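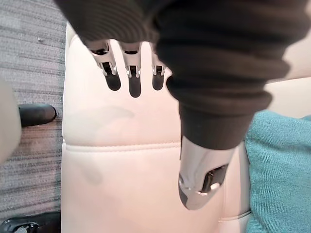

Le cuir crème, avec le tricot brun foncé à côtes juste au-dessus.

De : Nisha Uniyal
À : liste Canapés et fauteuils
Objet : Re: cuir clair, par où commencer ?

Bonjour Kobina, bonjour à toutes et tous,

Kobina Sarpong a écrit le 23 février :
> Je viens de récupérer un trois places en cuir blanc cassé,
> et j'ai peur de l'abîmer au premier coup de chiffon. Lait,
> savon, eau claire ? Et les coutures, vous les traitez à part ?
> Au fond du salon j'ai de la moquette, je ne veux rien
> faire couler dessus.

Quelle belle trouvaille, tu vas te régaler ! Le nôtre est crème lui aussi, et je ne m'en lasse pas (mon mari voulait du marron, on en rit encore).

Commence par l'aspirateur avec la brosse douce, en suivant les coutures. Ensuite un chiffon en coton à peine humide, bien essoré, un coussin après l'autre, et un essai dans un coin caché avant tout le reste. Pour le lait, j'ai adopté celui de chez Flismont : 8 euros le flacon, une noisette par coussin, et on laisse reposer 40 minutes avant de passer un chiffon sec. Je le fais deux fois par an, la prochaine sera en mai. Ritu Tripathi ne jure que par le savon glycériné, il faudrait qu'elle nous raconte !

Attention aux lainages foncés, par contre. Un gros pull neuf peut déteindre sur un cuir clair, alors chez nous on lave les tricots une première fois avant de s'affaler dessus - et les plaids aussi. 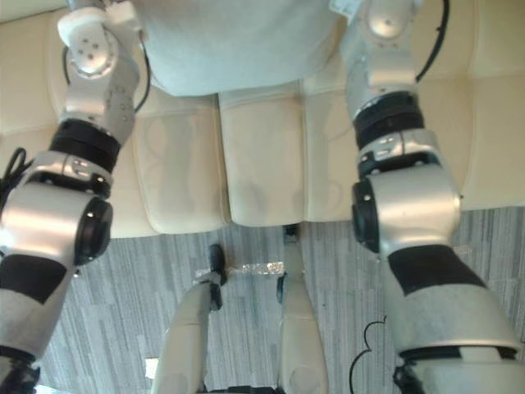 Les coussins d'assise côté moquette grise.

Pour la moquette, je glisse une vieille serviette sous le bord avant des coussins, là où c'est arrondi et où les gouttes filent sans prévenir. Je m'en occupe toujours en dernier, ce bord, parce que c'est lui qui frotte le plus derrière les genoux et j'aime bien y passer du temps.

Dis-nous si le tien est pigmenté ou aniline, ça change pas mal de choses pour le lait. Et envoie des photos !

Nisha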